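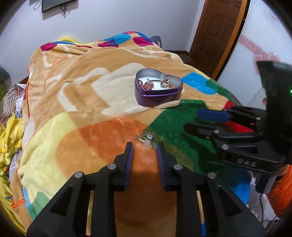 I do my bedroom safety round every December, when the heated underblanket comes back out and the portable heater comes down from the loft. It takes me half an hour with a cup of tea, and I write my comments as I go so I can moan at myself the following year. First job is clearing the bed, and that means the patchwork-coloured fleece, the purple heart tin and any little bits of jewellery all come off before I touch a plug. A small charm with a chain or pin on it is just the sort of thing you don't want pressed into a heating wire!

1. Underblanket, flat and unplugged
Mine is a Pirnora, bought secondhand (yes, I know, I wouldn't do it again). Run your palms over the whole thing and feel for lumps or kinks.
Comment: fine, slight ruck at the foot end, smoothed out. Look again in spring.

2. Scorch marks, frayed edges, loose ties
Comment: one tie hanging by a thread. Sewn back on, badly.

3. Flex and controller
Bend the flex gently where it goes into the controller. Any cracking and it goes in the bin, no arguments.
Comment: OK. The dial is stiff but it always was.

4. Plugs and sockets
Comment: the socket on the window side wobbles. Not using it until it's been seen to. I wrote the same last year, so shame on me.

5. Extension lead
The Sundanix one has 4 sockets and I only let the lamp and the phone charger live on it. The heater goes straight in the wall, always.
Comment: pass. Pulled out enough fluff to stuff a cushion.

6. Heater
I keep the Cuesta a good metre from the bedding and measure it with a tape, as my idea of a metre is hopeless. Mine came out at 138 cm this time – very pleased with that.
Comment: pass. Tip it gently and check it cuts out. It did.

7. Smoke alarm on the landing
Press and hold the button until it shrieks.
Comment: loud! The Stollmont is getting on for 10 years old, so a new one is on the shopping list.

8. Way out in the dark
Lights off, walk from the bed to the door. If you kick something, move it.
Comment: kicked the laundry basket. Moved it.

9. Window key
Comment: on its hook, for once. Lock needs a drop of oil.

Still to do: socket, alarm, oil. I'll tick them off in pencil.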